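Zaid Qudah has directed the evening language program at the Tannous Center for six years, and in that time he has turned down only one request for a new course. It was for a class in public speaking, and he now regrets it.

The Center's adult courses are open to any resident of the county over the age of 18. Mr. Qudah spoke with the newsletter at the end of the winter term about how the program is run, who attends it, and what will change in October.

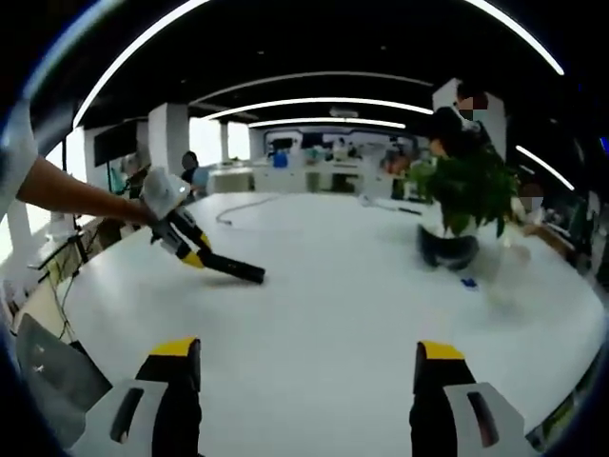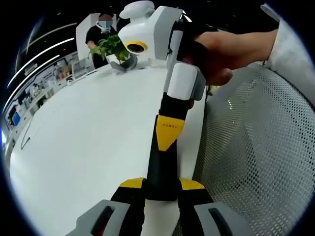

Zalar, a student in the intermediate Arabic section, would like the newsletter to report first that the waiting list is too long. She applied for two terms in a row before a place opened, and she believes that the Center should divide the beginner class before it considers adding any new language.

Mr. Qudah does not dispute the point. The program received 200 applications for the present term and had places for fewer than that. "The students who wait are often the ones who would have stayed the longest," he said. "When we write to them in the following term, many have made other arrangements. We lose them, and I consider that our failure."

The difficulty, he explained, lies in the supply of teachers. Classrooms are available on most evenings, and the Center's budget would support a second beginner section. Qualified instructors who are free at 6 p.m. are harder to find. Most of those on staff teach in the public schools during the day, and a number of them also have young children at home.

"I have asked people to teach two sections in one evening," Mr. Qudah said. "They did it well, and at the end of the term they told me they would not do it again. I had no good argument to offer them."

Mr. Qudah came to the Center as a substitute teacher. He had trained as an accountant and had taught only his own cousins, at a kitchen table, during the summer holidays. The first class he was given was an advanced conversation group whose members had studied together for several years and had strong opinions about how the hour should be spent. He recalled that they corrected his lesson plan before they corrected one another's grammar.

That group still meets. Its members read one short novel each term and discuss it entirely in the language of study. Mr. Qudah described it as the part of the program he would be most reluctant to alter, although it is also the most expensive per student.

Asked whether adults learn languages less readily than children, he answered with some care. In his experience adults are slower to acquire a natural accent and quicker to understand how a sentence is put together. They are also more easily embarrassed. Teachers in the program are asked not to call on a student by name during the first two weeks of class.

"A child will say the wrong word and go on with the story," he said. "An adult will say the wrong word and think about it on the drive home. We have to give people enough time to become used to the sound of themselves."

Attendance is the measure he follows most closely. Examinations are optional, and fewer than half of the students choose to sit for them. Those who do are usually preparing for a professional certificate or for university admission. The remainder attend for reasons they have stated on the application form: a marriage, a grandparent, a posting overseas, a wish to read the newspaper.

Fees will remain at $50 per term through the end of the year. The reduced rate for retired residents will also continue, and students who have already paid for the spring will see no change in their accounts.

Several changes will take effect in October. The beginner class will be divided into two sections, provided that a second instructor has been engaged by the end of the summer. Registration will open to students on the waiting list one week before it opens to the public. The library hour, which is now held before class, will move to the end of the evening, as many students had asked.

The public speaking class will be offered as well. Mr. Qudah said that he had first refused it on the grounds that it was not a language course. He changed his mind after attending a student's naturalization ceremony, at which she was invited to say a few words and spoke for several minutes without notes.

"She told me afterward that she had practiced in her car every morning," he said. "I thought that we could at least have given her a room."

Applications for the fall term may be collected from the front office on any evening when classes are in session.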